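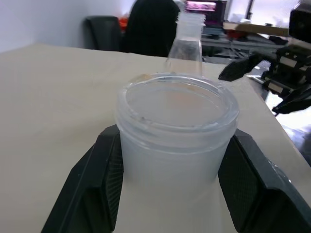
Jar Swap is back at the Prurby hall

Search this site
Enter keywords
Filed under: Food & Garden, Members' News

5/2/25

What a turnout we had for the first Jar Swap of the season! We laid out 396 jars across the long tables at the Prurby hall, and by the time the kettle went on for the second round there were 23 left. If you missed it, don't fret, we're doing it all again in March and we've already booked the bigger room.

For anyone new to the newsletter, the swap works like this. You bring whatever you've put up at home (jam, pickles, chutney, dried herbs, honey, passata, anything that keeps) and you take home the same number of jars that you brought. No money changes hands. Beginners are very welcome, and a plain apple jelly goes just as fast as the fancy stuff.

The favourite this time was a green tomato relish from the Ludell end of the valley, with mustard seed and a good whack of ginger. It was gone in 15 minutes, and we've had so many requests that the recipe will be pinned up at the next swap. Pickled beetroot did very well too, and so did the marmalade, which came in every colour from pale straw to nearly black. There was even a rhubarb and cardamom jam from the MacLeod Road allotments that people were eating straight off the tasting spoons and then going back for more!

A few notes for March. Please label everything with the contents and the month you made it. Last time 51 jars came in with no label at all, and while mystery chutney has its charms, it's hard going for anyone with an allergy. Masking tape and a pen are fine. Plastic jars are all right for dried herbs, teas and spice mixes, but hot jams and pickles need to be in glass with a new lid. If your fruit was low in acid, or you've cut back the sugar or vinegar in a recipe, keep it in the fridge at home and bring something else.

We're also after empties. The spares shelf beside the hall kitchen is looking bare, and wide-mouthed ones are the most useful, especially for whole pickled onions. Wash them, soak the old labels off and bring the lids separately if you've still got them.

The Troltusden group has asked to join us in March, and they're bringing their fruit press along, so there'll be fresh juice on the go all morning. They make a plum butter that's worth the drive on its own. Doors open at ten, swapping starts at half past, and there's soup at noon for anyone who wants to stay. Bring a mug and a sturdy box!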